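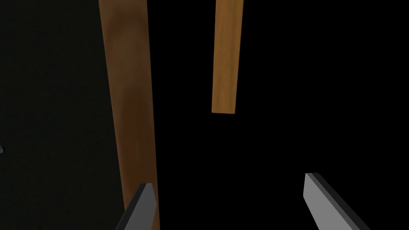

Section 7 sets out the rules for rehearsing a two-armed task in the Eken simulator before the task is released to a real robot. It applies to every operator and trainee on a Plorari site, including those who have completed the same task elsewhere. A rehearsal begins with each gripper in its rest state, which means fingers apart, nothing held and no contact with any part of the room. The operator confirms this from the close view of each gripper, where open fingers and a clear gap between them can be judged even when what lies beyond is only a pair of wooden planks against black. The wider view is not accepted as proof of the rest state.

Search the manual Go Advanced search

7.1 Before the rehearsal

1. Load the room file named on the task sheet. Do not substitute an older room, even if the furniture looks the same.

2. Set the speed limit for both arms to 50 per cent. The limit may be raised only after a full rehearsal has been signed off.

3. Check the rest state of the left gripper, then the right. Enter each result separately on the sheet.

4. Confirm that the stop key works. Press it once while the arms are still, and wait for the status line to change before going on.

Note: A room file may contain items that take no part in the task, such as plants, framed pictures or seating. These are still treated as obstacles. They must not be deleted to make a path easier.

5. Turn to the wider view and find every surface that either arm will cross. Where a surface is hidden behind a gripper, move the gripper until it can be seen. An operator who cannot name the surface beneath a gripper should not lower it. 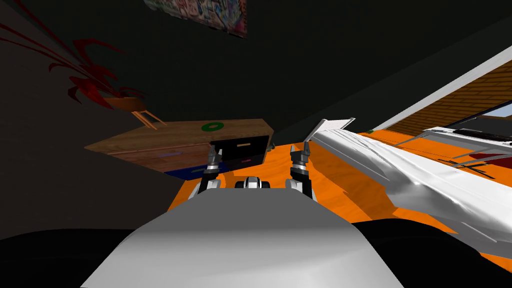
6. Agree the order in which the arms will move, and write it down. Unless the task sheet says otherwise, one arm moves while the other holds its position. Movement of both arms together is allowed only for steps marked "joint" on the sheet.

7.2 During the rehearsal

1. Call out each movement before making it. The second operator repeats the call and watches the arm that is meant to be still.

2. Approach soft or folded items from the edge. The simulator treats cloth as a simple surface, and a finger may pass some way into a fold before contact is reported.

3. Keep a clearance of 38 mm between the two grippers at all times. If the clearance alarm sounds, press the stop key first and look for the cause afterwards.

4. Where the task includes a drawer, bring the fingers level with the handle before closing them. A handle must not be pulled at an angle, and a drawer must not be pushed shut with the wrist.

CAUTION: A movement that is safe in the simulator is not for that reason safe on the floor. Room files leave out cables, people and doors that open inwards. The floor check in Section 8 is required in every case.

5. If an item falls or leaves the view, end the rehearsal and record it as incomplete. Do not reset the item by hand and continue. 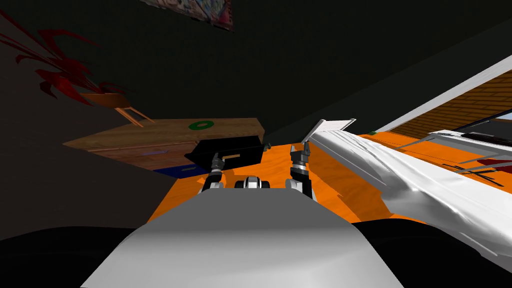 7.3 After the rehearsal

1. Open both grippers and return them to the rest state. Repeat the close view check described at the start of this section.

2. Save the log under the task number. Logs are kept for 32 days – longer if an alarm was raised – and may not be edited once saved.

3. Record every use of the stop key, including accidental ones. Accidental use is not counted against the operator.

4. Pass the sheet to the shift lead for signature. The operator who ran the rehearsal may not sign it.

Rules last reviewed: January 13, 2025

Comments (3)

Vasiliu
Does 7.2 step 3 apply to joint steps as well? On our folding task the grippers have to come closer than that to hand over a corner.

Sebastian Dinu
It does. For a handover you need a written exception on the task sheet, with the smaller clearance given and signed by the shift lead. See 9.4.

Sarulside training desk
Please could the next edition put the caution box before step 1? Our trainees tend to read the steps and stop there.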